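Progress report to the Prosovier small grants panel
Pondance Kitchen, second half-year
Prepared by Kulsoom Siddiqui, project coordinator

Dear Patricio,

You asked for something shorter than the last report, which I accept ran long on the subject of drains. The drains are fixed and I shall say no more about them.

Your grant was for the cold drinks side of the training kitchen: getting trainees to the point where they can set up, serve and clear a drinks table for a paying event. At the time of the application we had one jug, a great deal of goodwill and a freezer that defrosted itself whenever it felt low. We now have 6 trainees on the course, a freezer that stays frozen, and a booking for September that I will come to.

Where we are with the table

Most of the half-year has gone on the layout of the serving table. Iker Montoya, who teaches the practical sessions, believes that every spill in catering history began with somebody reaching across somebody else. His answer is tape. The table is covered and then marked off into boxes with blue tape, and each thing on it is given a box to live in. The trainees thought this was babyish for one session and have defended their boxes like landowners ever since.

The ice has had more discussion than it deserves. We tried a bucket (too deep, people lose a sleeve in it), then a steel tray (slides), and have settled on a round pink bowl, low enough that you can see how much is left without leaning over it.
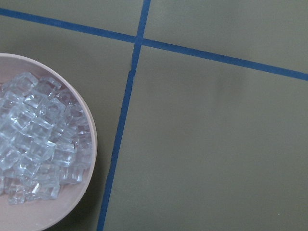 Ramiro Cabello wanted white bowls to match the plates. He was outvoted on price. The pink ones were in the clearance corner at Rostus and there is a limit to how much of a funder's money I will spend on good taste.

The other rule is one cup out at a time during practice. It slows things down, which the trainees point out often, but it means the person serving has to think about where the cup goes before the ice goes anywhere. Once they can do it with one we move on to six, and then to a full row. Two of the group are on full rows already. The other four are getting there – one of them by way of the floor, but getting there.
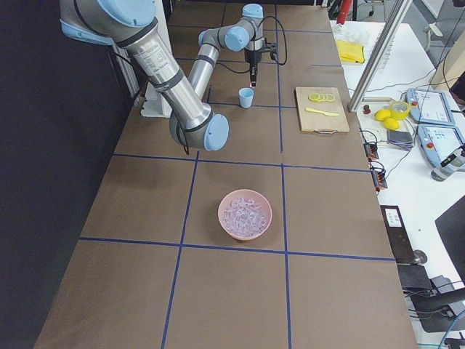
Practice table at Pondance, with the ice bowl in the middle and a blue cup set out.

Spending

Of the grant, £970 has gone on the freezer, including delivery up a flight of stairs that the delivery firm described as "not a standard flight". A further £244 went on bowls, cups, paper for the table, tape, cloths and scoops. I have kept the receipts in date order this time. We still have £200 set aside for food hygiene certificates, and I would like your permission to keep that where it is until all the trainees are ready to sit the test together.

The tape has cost more than I budgeted for. It is pulled up and relaid whenever Iker has a new idea, and he has them mostly in the evening.

What hasn't gone well

The recipe cards are late. Saturnino Villalobos offered to write them and has produced four pages on lemonade, which are very good, and nothing on anything else. I have asked him for a single side on each drink and he has gone quiet. If there's no sign of them by the end of the month I'll write the rest myself and they will be much duller.

We also lost a session to a power cut, together with all the ice we had made for it. The trainees learned to mop.

What comes next

The Ocampo reading group has asked us to do the drinks for their September social. They are paying a modest fee, they are kind people, and several of them are related to the trainees, so it seems a sensible place to make our first mistakes in public. Before then we need a full run-through from bare table to bare table, a decision on aprons, and somebody to find the lid of the second cool box.

You would be very welcome at the run-through, which starts at 4 pm. Iker will show you which box to stand in.

With thanks, as ever,
Kulsoom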